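Polling station, primary school hall, June

Up at twenty to five and the kettle had furred up again so the tea was vile. I drank it anyway. Yayra Sarpong was already outside with the engine running, which I could hear through the bathroom window, and I went out with one shoe properly on and the other one trodden down at the back. We were presiding at Ayaaba, the primary school end, and she had the seals and the two ink pads on her lap as if they might jump out of the car.

I should put down why I was cross before we even got there. The by-election is for one ward seat. One! And for three weeks you'd have thought it was the presidency, with the loudspeaker vans going up and down past the clinic and both lots painting over each other's posters on the wall by the Hetitz filling station. I counted the coats of paint once while I was waiting for change and gave up. My cousin has stopped speaking to her own landlord about it. The man from the Pridska side came to our door twice in the same evening, having forgotten the first time, and gave me exactly the same speech about drains with the same pause in the middle for me to agree.

Anyway. Queue already down to the gate when we arrived, mostly older women with stools, who always come first and always will. We had 201 names on our register, a small one, and I'd told everybody at home I would be back in time to eat. (Ha.) The booths wouldn't stand up on the uneven bit of floor so we folded a bit of cardboard under one leg, and then of course the agents had to argue about whether the booth was now facing the window. We turned it. Then the other agent said it was facing the door. We turned it back, a bit less.

Opened at seven on the dot, I was very pleased with that. First hour went like a dream.

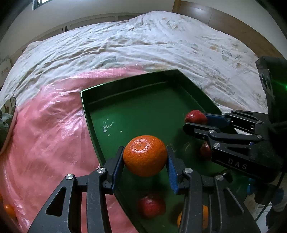 Cristóvão Mota: you were lucky to open at seven, at our station the box turned up with no lid and we had people shouting from ten past. He left me that message mid-morning and I only heard it at lunch, standing behind the water tank with a finger in my other ear. He went on for ages. They'd had to send to Plutden for a lid and it came on the back of a motorbike, and the agents wanted to see the inside of the box all over again, quite rightly, and then the queue wanted to see it too. I felt much better about my cardboard after that.

The trouble with us was after lunch. A boy came in, and I say boy, he had a card and he was on the register, wearing a party T-shirt, and you can't. I said you can't. He said it was the only clean one he had. I do believe him, it had been raining on and off all week, but the agent for the other side was on his feet by then and somebody at the window had started singing. Yayra told him to turn it inside out. He did it right there in the queue and got a cheer from the stools, and he voted and went off with his label sticking up at the back of his neck. Ten minutes, that took, and it's down in the incident book as half a page because both agents wanted their version in.

Two people weren't on our list and should have been at the next school along. One went quietly. The other one told me about my mother. I've had worse.

Closed at five with no one left in line. Then the count, and I love the count, I don't care who knows it. Everybody goes so quiet. You hold each paper up and turn it round so the agents can see, and you say the name, and somebody's pen scratches. We did it twice over, the first go having come out one short, and there it was stuck to the back of another with ink. Margin at our table was 20, both agents signed, one of them borrowed my pen to do it and I never got it back.

Collation centre was a bear garden. Around 60 people in the corridor, one fan. We handed over our sheet and got our slip and I wasn't going to stay for the rest of it, though Yayra wanted to. Won the argument by falling asleep on a bench.
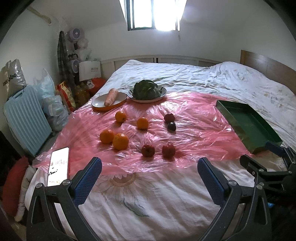
Next morning, late

Slept till nine. The vans have stopped, which was so strange I went out to the gate to listen. Pridska's lot took the seat in the end, not by much, and there's talk of the others asking for a recount at two of the stations (not ours, thank you). Cristóvão rang, hoarse as anything, wanting to know if I'd put my name down again for the general. I said ask me when I've got my pen back. I need to ring Yayra about the fuel money and find out who has the key to the hall.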